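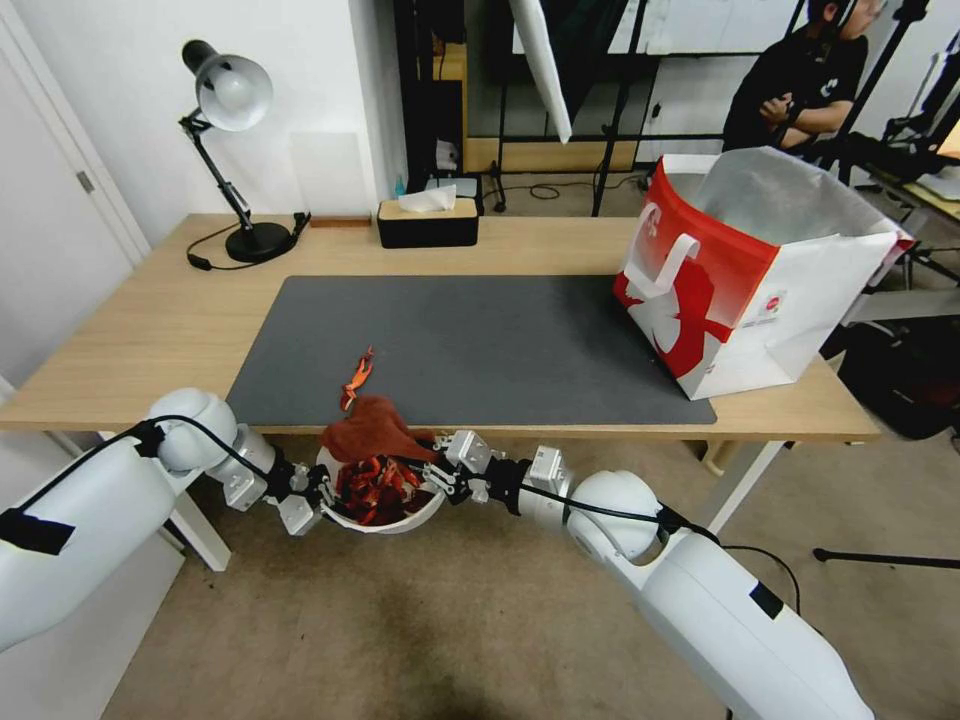
Second arm now or next year? Budget question for two-arm desk setup

belari_k
Posted Sunday, 9:40 pm

Hello all. I have read this board for a long time but this is my first topic, so please excuse my English if some sentence is strange.

I am planning equipment for a small workshop. We want to do handling of soft and small household things: cloths, bowls, bags, small toys. Simple work on a normal office desk, with the arms standing on the floor side and reaching over the front edge. The work is mostly one thing held while another thing goes in or comes out.

My manager has approved money for one arm and one gripper. The quote from Drodari is good for a single, but if I order two in the same order they take 17 per cent off the second arm. The offer stays until the end of February. After this it is full price.

So my question is: do I fight for the second arm now, or start with one and learn? And what do people forget in the budget? I have the arm, the gripper, the controller, shipping. I feel the list is too short.

Thank you for your patience.

tinshed
Posted Sunday, 10:12 pm

Your list is too short, yes.

Add cables, spare fingers, an emergency stop you can reach from where you sit, and mounting. Mounting is the one that hurt us. We paid $681 for a base plate and the labour to fit it, and then the desk was the wrong height and we paid the labour again.

For the second arm I would say wait. One arm and a good clamp does most things.

Clyde Whitfield
Posted Sunday, 10:31 pm

I disagree with tinshed about the clamp. A clamp is fine for a box. For a bowl with a cloth hanging out of it, the clamp holds the bowl and the cloth goes wherever it wants. With two grippers, one can hold the bowl and the other can manage the cloth. If your work is soft goods, you will want two from the first week.

Also ask Drodari if the discount covers the gripper or only the arm. When I bought mine it was only the arm, and this was in small grey letters on page four.

belari_k
Posted Sunday, 10:50 pm

Clyde, thank you, I looked. It is only the arm. The second gripper is full price. This changes my calculation, but not very much.

tinshed, what was wrong with the desk height? Ours is an ordinary desk with white legs and I was not planning to change it.

tinshed
Posted Sunday, 11:05 pm

Arms were bolted too low, so the elbows had to come up high to get over the front edge. Everything near the edge was fine, everything at the back of the desk was a stretch. Measure from the shoulder to the far corner of the space you really need, before you drill anything. If you only work on the front half you can save yourself the trouble.

And I still say clamp. Clyde has a bigger budget than most of us.

Clyde Whitfield
Posted Sunday, 11:09 pm

My budget is not big, I only spent it in one place. I did not buy the fancy table, I did not buy the cage kit. I bought two arms and a desk mat.

plumbline_sk
Posted Monday, 7:15 am

Do not laugh at the mat. A large dark mat on a light desk was the cheapest useful thing we bought, $50. Small pieces do not slide so much, the wood stays clean, and a red or orange piece is easy to find on it with the camera. We had a glossy surface before and the reflections from the lamp were terrible.

About lamps: buy one with a jointed arm and a shade you can point down. Put it at the back corner, where the arms will not hit it. Leave enough cord, and fix the cord to the desk. We did not fix ours and the left arm pulled the lamp over.

belari_k
Posted Monday, 8:02 am

The mat and lamp are now on the list. I have put a line "small desk things" with $1000 in it. My manager asked why so much for small things, and I showed him this topic. He was not convinced, but he has left the line there.

One more question. Nwosu also has a two-arm package, with the Plendia controller. It costs more, but one controller drives both arms. With Drodari I need one controller for each. Does anyone have this package?

plumbline_sk
Posted Monday, 8:26 am

We use the Plendia controller, not with Nwosu arms. It is good when it works. When it stops, both arms stop, and you wait for the repair with nothing to do. With two controllers you can at least keep one side running. I would ask for the repair time in writing.

tinshed
Posted Monday, 12:40 pm

On this I agree completely. Repair time in writing, and ask where the repair is done. Ours went overseas and the customs forms took longer than the repair.

Also, cables. If they run on the outside of the arm you need slack at each joint and something to hold them down. We use black cloth tape. Buy more rolls than you think, they disappear.

Clyde Whitfield
Posted Monday, 1:18 pm

belari_k, one way to ask your manager: order two arms now while the offer is good, and leave the extra lighting and shelving for the next budget year. Those you can buy any day at a normal price.

belari_k
Posted Monday, 6:55 pm

I asked it in this way. He will give the answer after he speaks with accounts. He wants two columns, one arm with clamp and one with two arms, and both must include mounting and repair. So both of you are in my spreadsheet now.

tinshed, can you tell me which clamp you use? I need a price for the first column.

tinshed
Posted Monday, 7:20 pm

Will look at the label when I am in the shed tomorrow and send you a message.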